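The Returns Desk Learns a New Trade

Temex began as a repair counter for phones and small electronics. It now handles returns for 6 online sellers out of a long brick building in Clondia, and in a busy month it takes in 2000 parcels. Most hold the same kinds of things: chargers, remotes, cables, a phone that would not pair. Each parcel has to be opened, checked against the order, sorted and either restocked or sent for scrap.

Until last spring all of that was done by hand at two rows of benches. The first change came in scanning. A conveyor from Sodow, an equipment supplier, now reads the labels and sends each box to the right bench. The second change is slower and involves the staff more directly. Temex wants robot arms to take over part of the unpacking, and the arms have to be taught by people who already know how to do it.

The teaching is done with hand-held grippers. A worker holds the tool, closes its two fingers on an item or the side of a box, and goes through the job while a camera on the tool records. Some recording is done at the benches. A lot of it is done at home, where the boxes sit on beds, kitchen counters and couches, and the light is never the same twice. The engineers asked for that variety. A system that has only seen one gray bench does poorly when the bench is moved.

Box walls get a surprising amount of attention. Cardboard bends when it is pinched, and a box with only a remote and a couple of chargers in it slides easily. Workers learned to put one finger inside the wall and one outside, then close slowly.
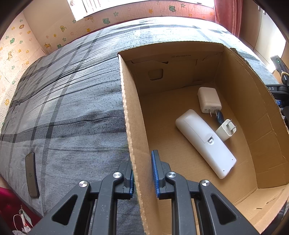
What changes on the floor

Recording is paid at the bench rate, with a small extra payment for each accepted hour. Staff asked for that in writing before the program started, and they got it. They also got a rule that no one has to record at home, and that a person who stops can go back to full bench shifts without losing seniority.

Opinions on the work itself are mixed. Several people like it because it breaks up the day. Others say holding the gripper is harder on the wrist than plain unpacking, and sessions are now limited to 2 hours. One packer with long experience said she found it strange to do a job slowly that she had spent years learning to do fast.

The arms, sold under the name Sowah, currently handle 400 parcels a month at a single station. They lift items out and set them on a tray. Deciding whether a charger is the right one, or whether a cable has been chewed by a dog, is still done by a person standing next to the tray.

Temex says it has cut no jobs so far -- four open positions were left unfilled, though, and the staff noticed. A second station is planned for December. The company has posted two openings for station operators, with current bench workers to be considered first. Training takes three weeks and covers clearing jams, restarting an arm and marking bad recordings so they are left out.

Workers at the benches are still asking what the operator job will pay after the first year. Management has said it will give them a figure before the second station opens.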